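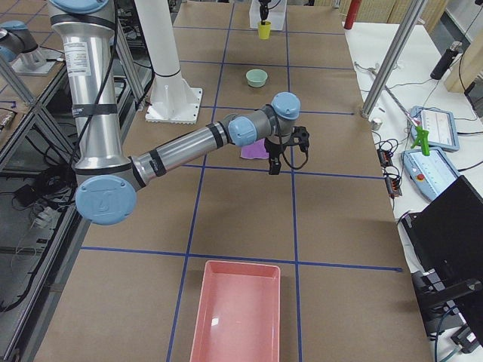

Two arms, one table: the taped work surface at Skatton, with the teach pendants on the side table at right.

The fault that stopped work at Skatton for most of a day made no noise at all. No crunch, no alarm, no flashing light. One arm was partway through putting a cup away when it slowed, drifted a little wide of its mark and parked itself in mid-air, as if it had remembered something it left on the stove.

I love this kind of story. A dropped bowl is over in a second, but a robot that stops for no clear reason is a proper mystery, and the people who work with these machines will happily talk about one for hours.

Skatton's project, called Wotomer, is teaching pairs of arms to tidy up after a meal. The props are plain household things – cups, bowls, trays, a folded cloth – and the table is covered in brown paper and marked into a grid with blue tape, so that everything can go back to a known spot between runs. It looks like a craft afternoon. It's also a very good way to catch a machine telling fibs about where it is.

That's how the trouble first showed up. The arm believed it was reaching the centre of a cell, and the tape said otherwise. The gap was eight millimetres on the first check. After a restart it was gone, and by lunch it was back.

The first suspect was the software, as it always is. The team rolled back the latest update and ran the same reach 25 times. Nothing. They put the update back in and ran it again. Still nothing, right up until the arm was sent on a long stretch across the table with its wrist turned well over, and there it stopped.

The wrist turn was the clue. Power and signals for the gripper travel down a cable on the outside of the arm, and a cable like that needs slack. Too little and it pulls tight when the wrist rolls. Too much and it flaps about and catches on things. This one had been strapped down a bit too snugly during a refit in July, and after months of tugging, a connector had begun to work loose. Each hard turn also added a small drag at the joint, and the controller, quite rightly, read that as the arm touching something it shouldn't.

So the safety stop did its job! There was nothing wrong with the motors, the brakes or the code. The machine felt a push it couldn't explain and quit moving, and I'd take that behaviour over a bold robot any day of the week.

The repair took 42 minutes, including the hunt for the right hex key. The cable got a new connector and a more generous loop at the wrist, and Harms, the small firm that looks after the arms, has since changed its refit checklist. Every joint is now turned to its full range by hand before the straps are done up for good.

The logs turned out to be the more sobering part. More than 27 short stops had been recorded in the weeks before, each one cleared from the pendant and forgotten. Clearing a stop takes a couple of button presses, and when you're in the middle of a good run it's very tempting to press and carry on. Skatton now asks for a written line after every stop, even the dull ones. A sister lab at Oltitz has picked up the same habit and has already found a worn strap of its own.

Work on Wotomer has started again, and the next job on the list is stacking bowls.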